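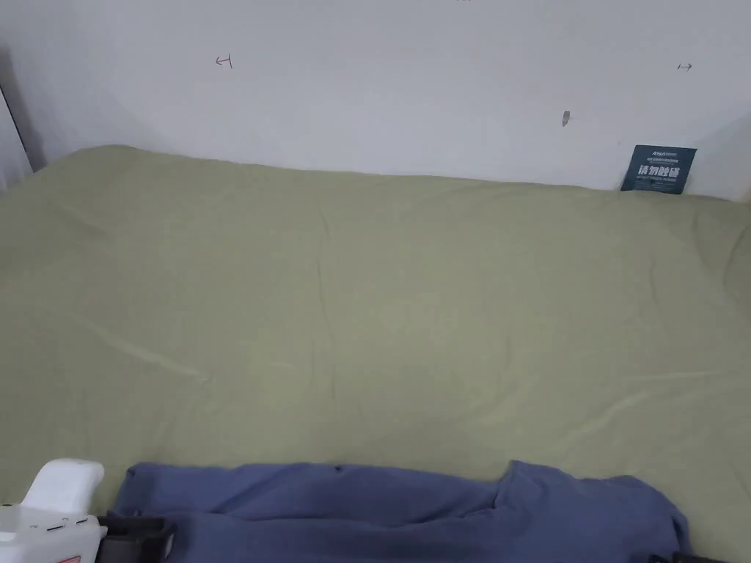 Wednesday, May 2, 2018. Weld again, second go at the green for the Osex order. Bath from last time gone over brown so chucked it and started clean. 400 g dried weld, the Willel stuff not the bagged stuff, chopped short with the garden shears, stalks and all, soaked overnight in the 40 litre pot with the lid on. Smelled like old cabbage this morning, as it should. Aim is a greyed green, yellow held back, nothing limey. Closest thing I have to a target is the sage of the fitted sheet in the photo, against that off-white wall with the little red-brown pen ticks on it. Ours will be duller on wool than that looks on a sheet but the direction is right. Last week's skeins are miles off, more like tinned peas.

Mordant

Six skeins, the thick singles from Kunach, washed and left in the rinse till needed. Alum from Henríquez, weighed on the kitchen scale as the good one has a flat battery (buy battery). Dissolved in a jug of hot water first, then into the pot, stir, then wool in. Wool must go in wet. Wrote this on the door last time and still nearly put a dry one in.

Brought up slowly over the morning. Held just under a simmer, then off the heat and left to cool in the pot. No cream of tartar this time. It made the yellow cleaner in the last lot and clean is the problem.

Skein ties – figure of eight, loose, in cotton. The ones I tied tight last month resisted and left white bands. Cut and retied all of them before wetting. Dull job.

Weld bath

Strained through the muslin twice. Still bits in it. Colour in the jar a good strong yellow, a bit orange against the window. Pinch of chalk in, went brighter at once, which I didn't want this much of, so no more chalk. Water here is hard enough by itself.

Wool in, heat up gently. Thermometer reading nearly 76 at the top of the pot, probably hotter at the bottom where the ring is. Kept it there and kept my hands off it. Weld goes brown if it boils and that is what killed the first bath, I'm sure of it. The left ring on the stove has a jump between three and four on the dial so use the right one from now on. Have put tape on the left knob.

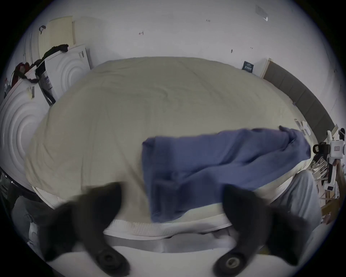

Turned the skeins by hand with the long stick, a few slow turns and leave. Too much stirring felts the singles and the Kunach wool is quick to go. One of them already has a matted patch at the tie, keep that one for tests and don't send it.

Pulled a snippet every so often and dried it on the radiator. Pinned to the card in order. By the third snippet the yellow had stopped moving, so everything after that was wasted gas. Worth remebering.

Out, squeezed, hung on the back rail. Exhaust bath kept in the lidded bucket, there is still colour in it. Might do for the pale lining yarn.

Indigo over the top

Vat was sulky. Surface had a coppery film but the liquid under it was more blue than yellow-green, so not properly reduced. More sugar and lime, warmed it, waited. Did the accounts in the meantime, badly. Second look much better, clear and the colour of weak beer.

Dips short. Really short, in and out, count slowly and lift. Weld first and indigo second gives me more control this way round than the other way, where I always end up too blue and can't get back. First dip: pond. Aired it, and it settled to a flat green, a bit raw. Second dip on one skein only, to compare. Second dip is too much, gone to bottle green. One dip then, for the rest.

Streaks on two of them where wool was folded over on itself in the vat. Open the skein out fully on the stick before it goes under. Obvious, but I was rushing before the post went.

Rinse in plain water with a slosh of vinegar in the last one to take the lime off. Handle came back after that, before it they felt like string.

Dulling it

Target wants greying. Tried iron on the matted test skein. Tiny amount, less than feels sensible, in warm water. Green dropped straight away, lost the rawness, and went to something close to dried sage. Left it a minute too long and it kept dropping, now nearer olive. Useful, though. So the range is all there, it is only a matter of when to lift.

Osex said they want it "soft, not muddy" which is no help. Will send the card with three snippets and let them point at one. 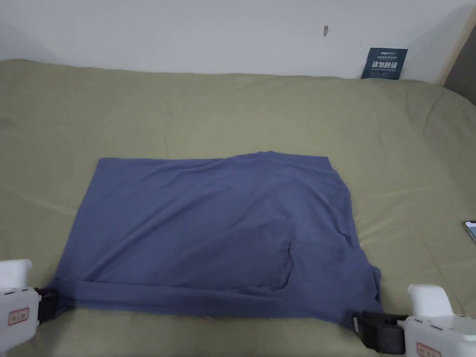
To do

Light test. Half of each snippet under foil on the south window sill, leave till July and look. Weld is meant to be good but I want my own strip to show.

Rub test on white cotton when the skeins are properly dry. Indigo came off on my hands so expect some.

Order more muslin. The old piece has a hole.

Ring Henríquez re the iron, the tub is nearly out and the label has come off it.

Empty weld stalks on the compost, not in the drain agian.

Rest of the skeins into iron on the next free morning, right ring, one at a time, clock on the shelf where I can see it.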